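Teaching by Teleoperation

I keep this entry short and friendly, so bear with me! Teleoperation means a person steers the robot by remote control while it records every move.
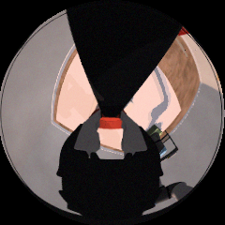
Picking up a block

A simulator is where I'd start (nothing breaks!). Getting a red block between two gripper fingers sounds easy, and then you try it with your own hands on the controls. Guido Barbieri's Plosine set has 1,112 demonstrations, 20 of them mine, and my early ones wobble a lot.

See also: Hand guiding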